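Ticket 484: Gutwood charging app stops the car at 79 percent
Status: open, waiting for reporter
Product: Gutwood home charger, app for Android
Opened by: Birdie Greenberg
Date: 11 May 2025

Hello support team,

I have a problem with the charging limit. In the app I set the limit to 100 percent, but the car always stops at 79. The charger then shows a green light and the app says "Session complete". My car is a Heo, bought new in March. With the old charger from Dekness it was charging to full without any problem, on the same cable in the wall.

What I tried already:
Restarted the charger from the app. No change.
Turned off the charger at the fuse box and waited ten minutes. No change.
Deleted the schedule in the app and made a new one. The first night I thought it was fixed, but I had only read the wrong line.
Charged at a public station near my work. There the car goes to full, so I believe the limit inside the car is correct.

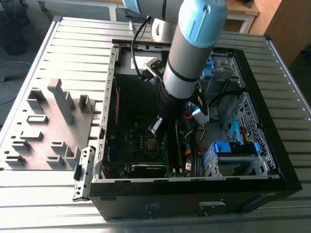 I also looked in the log that the app can export. Every session ends with the same line, "stop requested, code 400". I searched for this code in the manual and did not find it. The log keeps 3000 lines and then it begins again from the start, so I saved a copy the same evening.

Reply from support:
Thank you for the clear report. Code 400 means that the stop request came from outside the charger. Is your account connected to any other service, for example an energy saving service? Please check under Settings, then Linked accounts.

Reply from Birdie Greenberg:
Yes, there is one. I connected Wikitz in the winter to get the cheaper night price, and I forgot it completely. In Wikitz there is a separate setting with the name "battery care", and it is on. I can not see which number it uses.

I turned it off now, but the Gutwood app still shows "external control: active" - also after I signed out and in again. Must I remove the whole connection? I would like to keep the night price if it is possible.

Reply from support:
You can keep it. Please open Linked accounts, choose Wikitz and press "Refresh permissions". After this, charge one time over night and send us the new log.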